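Zusteck moves plush toy line to curly fleece

2 min read

Mar 21, 2023 – By Evie Wainwright

Zusteck, the soft toy maker based in Haslam, has switched the outer fabric on its Flollico plush line from short-pile velour to a curly fleece. The change applies to all toys cut after December and covers the small sizes first.

The new cloth is a polyester knit with a looped, brushed face. Weight is listed at 184 grams per square meter before brushing. Product lead Mariann Vass said the velour showed its seams after washing, mainly at the neck and under the arms, and that the looped face hides a stitch line better.

The company recorded 1,113 returns on the velour toys last year. Open seams were the most common reason given. Flat or matted pile came second.

Filling is unchanged. Each toy is still stuffed with hollow fiber and closed by hand with a ladder stitch. Seam allowance goes up from eight millimeters to 10, as the fleece frays more at the cut edge – the loops pull out if the margin is too narrow. Pattern pieces for the head and body were redrawn to match, and finished toys come out slightly rounder than before.

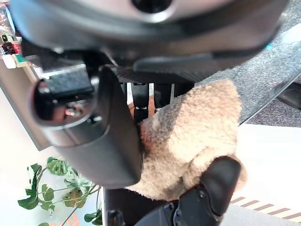 Light tan fleece with a curly, nubby face on a plush toy held in a black gripper.

Fabric is supplied in rolls by Praver, which also dyes it. Two colors are in production, tan and gray. A third, dark brown, is on hold while the dye is retested for rubbing.

Care labels now call for a cool wash and no tumble drying. Shops may sell remaining velour stock under the old item numbers. Retail prices stay the same.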